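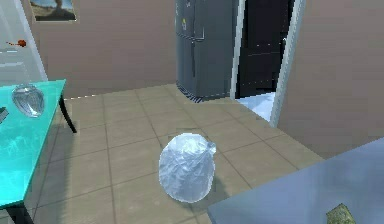
6 November 2017

Kudley bike, front end and top end. Continuing from the last entry.

Forks are off and apart. Left leg drained a lot less than the right, and what came out was gray and smelled burned. The seal lip on that side has a nick at the bottom edge, facing forward. Stanchion is clean where it matters, with one small stone mark well above the travel. Ran a fingernail over it and it doesn't catch. Dressed it with fine paper anyway and wiped it down.

Bushings are worn on both sides, left worse. Coating is gone on the front face of the lower one. New set is on the shelf with the Ploso parts, along with seals and dust wipers. Only one pair of seals left after this, so reorder before the next round.

Springs measured at 252 mm free length, both of them the same. Put them back in. Preload spacers go back as they were until we have a session on the new oil, otherwise we won't know which change did what.

Oil: went up one weight from what was in there. Rider complaint from Moriarty was that the front dives hard into the hairpin and then chatters when he gets back off the brake. Could be the dead oil in the left leg by itself. Set the level with the springs out and legs fully compressed, bled each one by hand until the stroke felt even, let them stand over lunch, and checked again. Left had dropped a little. Topped up and rechecked, fine.

Steering head: lower bearing has a notch at center. You can feel it with the wheel off, not much with it on. Greased it and put it back for now. Needs doing before the season starts. Race is still pressed on the stem and I don't want to heat it until the replacement is in the building.

Engine. Compression test, throttle wide open, battery on the charger. Cylinder one 163 psi. Cylinder two was lower on the first pull and came up with a squirt of oil, so rings and not valves. Forgot to write down the second number before I cleared the gauge. Will do it again cold, same gauge, and put both in the table at the back of the book.

Valve clearances: exhausts both tight, number two at the bottom of the range. Intakes fine. Shims for the exhausts are in the drawer but the tray is mixed up again. Three of them were in the wrong slots. Please mic them before use and don't trust the slot label.

Cam chain tensioner has more than half its travel left. Left alone.

Carbs: float height was off on number two, set it to match number one. Main jets stay. Pilot on two had green crust in it, cleared with wire and cleaner, then air. Rubber boots are going hard but no cracks when flexed. Clamps replaced.

Chain and sprockets: rear is one tooth up from the last Vastitz round, and for a test day there I would go back down one. He was on the limiter before the end of the straight all afternoon according to the log. Chain has one tight spot and I couldn't work it out with cleaner and lube. Marked the link with yellow paint. Replace the chain with the sprocket change.

Brakes: front pads have enough for a practice day but not a race. Fluid was dark, flushed both ends. Lever came up firm, then went a bit soft after sitting — tied it back to the bar with a strap. Check it first thing. If it's still soft, the banjo at the master cylinder is where I'd look, the crush washers there have been reused at least once.

Torque on the axle pinch bolts and triple clamps done with the small wrench and marked. Front axle itself is only hand tight! Wheel has to come out again for the tire, so do not roll it off the stand.

Time on the bike today was over 7 hours, most of it forks.

Still open:

Second compression test, cold
Swap exhaust shims, recheck after turning over by hand
Order lower head bearing, fork seals, chain, crush washers
Rear sprocket down one
Front tire
Lockwire on the drain plug and filter, both are bare right now
Set sag with rider in full gear, start from 30 mm at the rear

Fork oil used came from the open bottle, and there isn't enough in it for another pair.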